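Otness Community Forum
Board: Shared Facilities and Services
Thread: Proposed revision to the produce exchange rules at Buenaventura Hall

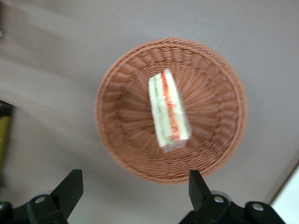
Opening post

FacilitiesDesk_Otness
Residents are invited to comment on the revised rules for the produce exchange held at Buenaventura Hall. The exchange has operated under the same one-page notice for several years, and the association has received repeated requests for clearer terms. The proposed changes are as follows.

1. Items will be accepted from 8:00 a.m. and may be collected from 9:00 a.m.
2. Each household may bring one basket or box per session. The container must be taken home the same day.
3. Home-canned goods will no longer be accepted.
4. Households will pay an annual fee of $30 toward the cost of the hall.

Comments will be read until the end of July. Please refer to the rule number when replying.

Replies

northlane_resident
Regarding rule 4, I do not support the fee in its present form. The exchange was established so that surplus fruit and vegetables would not go to waste. Several households on North Lane bring far more than they take, and under this proposal they would be charged for giving food away. I request that the association publish the cost of the hall before any fee is adopted.

FacilitiesDesk_Otness
The hall charges $245 for each quarter in which the exchange meets. This has been paid from the general fund. The general fund is also used for path lighting and snow removal, and the association wishes to reduce the demand placed on it.

Floltitz_Gardens
On behalf of the Floltitz allotment group, we wish to record our support for rules 1 and 2. The one-hour interval gives people time to set out what they have brought. At present, early arrivals tend to remove the tomatoes and berries before others have unloaded.

We do not agree with rule 3. Jams and pickles are the main reason many members attend outside the growing season. A labeling requirement stating the contents and the month of preparation would be a reasonable alternative.

unit624
I must disagree with the previous poster on rule 3. A label tells the reader what is in the jar and says nothing about how it was processed. Low-acid vegetables canned without a pressure canner can cause serious illness. If the association permits these goods on its premises, it should first obtain written advice from its insurer.

Floltitz_Gardens
The concern about low-acid foods is accepted. Our comment should have been limited to fruit jams and jellies. We would have no objection to a rule that excludes canned vegetables, soups, and meats.

unit624
That would be an improvement. I would still prefer to see the insurer's reply.

northlane_resident
May I also ask about rule 2? One basket is a very different quantity depending on the basket. A household with a mature plum tree cannot use a limit that suits a household growing herbs on a balcony. The former Nirnine exchange set its limit by weight, and I recall few complaints.

westgate_tenant
I attended the Nirnine exchange and recall a long line at the scale. A size limit would be easier to apply. I have no strong view on the fee, although I would ask that tenants on leases shorter than a year be permitted to pay by session.

FacilitiesDesk_Otness
Thank you for these comments. The following amendments will be placed before the association.

Rule 2: a second container will be permitted for tree fruit.
Rule 3: fruit jams and jellies may be accepted with a label, subject to the insurer's written reply.
Rule 4: a per-session payment will be considered for short-term tenants.

The annual fee remains in the proposal at this time.

northlane_resident
My objection to rule 4 stands, and I ask that it be recorded with the amendments.

FacilitiesDesk_Otness
It has been recorded.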